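The Stolow job

I took the Stolow job because my car needed a transmission and because I'd told my sister I was done asking her for money. Cleaning out after builders pays better than offices, and everybody in the business knows why. Offices give you coffee rings. Builders give you plaster dust in places you didn't know a building had.

Stolow was three floors of old hotel that a company called Prisasov had been turning into apartments since February. They'd had painters, they'd had tile guys, they'd had a man who did nothing but door handles, and now they had me, with a key on a shoelace and a sheet of paper that said 267 windows.

I called the office. "Is that windows or panes?"

"What's the difference?" said the woman at Prisasov.

I told her the difference was my whole month. She said she'd look into it and I never heard another word, so I started at the top, which is how you do it, with a bucket and a scraper and the radio going.
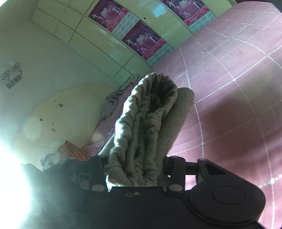

The second night I found out I wasn't alone up there. I'd done the end apartment, the one with the round window, and I'd done it right (sills, tracks, even the little brass catch). I went down to change my water. When I came back up there was a handprint on the glass. A nice clear one, five fingers, pretty high up.

Well, okay, I thought. I missed one. I wiped it off and went home at 4 in the morning and slept like a brick.

Next night it was back. Same window, same spot. I got the good stuff out of the van, the Skosik, which you're supposed to thin down and which I did not thin down, and I went at that glass until my eyes watered. Then I tried the other side, hanging out over the street with one knee on the sill like an idiot. Came up perfect. I sat down on an upturned crate and stared at it and ate a sandwich.

I must have looked down to get the pickle. When I looked up, there was the hand.

Now, I've cleaned a lot of strange places. I once did a house where somebody had painted over the mice. So I didn't run, I just said out loud, "Come on, I only get paid for this once," and I'll swear to you the radio went quiet for a second, the way a person does when you've hurt their feelings.

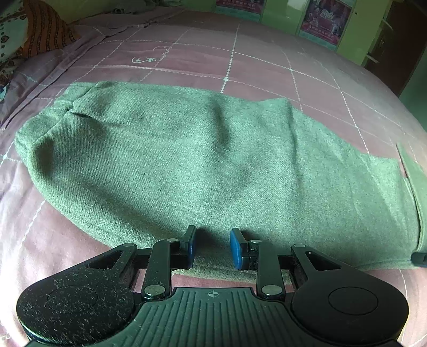
I felt bad about it all the way home. I kept thinking, what if it was somebody who used to do these windows? The hotel had been there forever, and someone had to have stood in that same spot with a rag, night after night, leaning on the glass to reach the top corner. You always lean. I do it too, and I yell at myself every time.

So the next night I brought a spare cloth. I folded it up and left it on the sill, and I went and did the bathroom, which had grout all over it like frosting. I took my time and sang a little, badly.

When I came out, the round window was so clean I thought the glass had been taken out. The cloth was hanging over the side of my bucket, wrung out and squared off neater than I've ever done it.

The inspector from Hägglund showed up at 7 with his flashlight and his clipboard. He found dust on a door frame, he found a smear on the stairs, and he found paint on a hinge that wasn't even my hinge. Then he got to the round window and stood there a while with the flashlight hanging down by his leg.

"You do this one yourself?" he said.

I told him I'd had some help, and he wrote that down.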